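**Meet the Clurna, a robot arm that picks up cups!**

2020-04-23, by Kamarul Osman, for the Tratthorpe kids page

Quick one today. The Clurna is a robot arm kit from a company called Meireles. It costs $2,199. Yes, thats a lot of pocket money! So schools can borrow one from the Wutbridge library instead.

What does it do? Picks stuff up. Cups, mostly. Sounds easy, right? Try it with two fingers and your elbow stiff. Not so easy now.

A robot has to find the cup first. Then reach. Then squeeze. Too hard and the cup could bend, too soft and it slips.

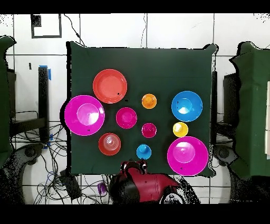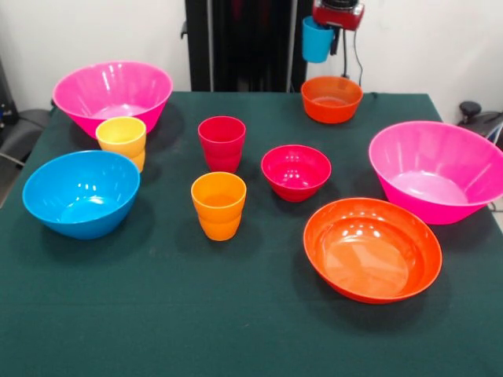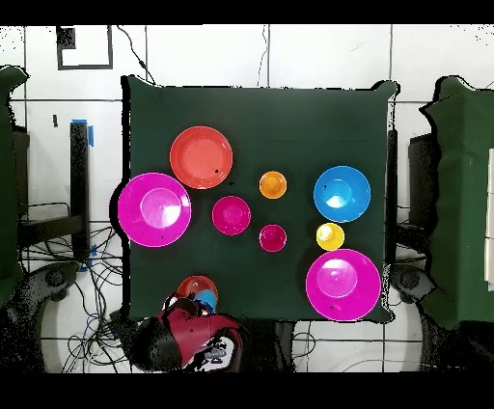
Same green cloth each time, lots of bowls and cups, and a blue cup for the gripper.

## What you get

- the arm
- a gripper with two fingers (they do the squeezing)
- 29 practice jobs, easy ones first
- a book for grownups, which is kind of boring

## Is it any good?

I think so. Setup took me roughly 9 minutes, plus a snack. The fingers are my favorite part. The book could use more pictures, and teh print is tiny.

Best for ages nine and up. Got a question about it? Ask your teacher to write to us before June.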